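3/12/25

Bench reset today. Velarel swatch trimming finished before lunch, which left the white board covered in paper offcuts. Vacuum still out of service (belt ordered in April, never arrived), so dustpan and brush it is. The cream set from Otico has a flat, shallow lip. Grey bristles, dense enough to shift fine flakes.
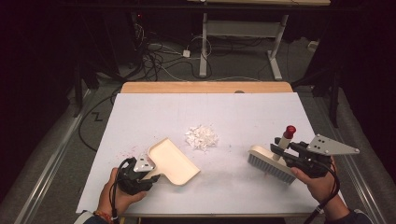 Procedure as it stands: heap the scraps near the centre, lay the pan at a low angle, short strokes toward the lip. Long strokes scatter the lighter bits onto the carpet, and they catch in the pile. Damp cloth for any coloured specks, then dry.

Shredded stock is down to 7 bags. Kartha sells cartons of 14. Will compare postage before ordering.

Board to be flipped next month.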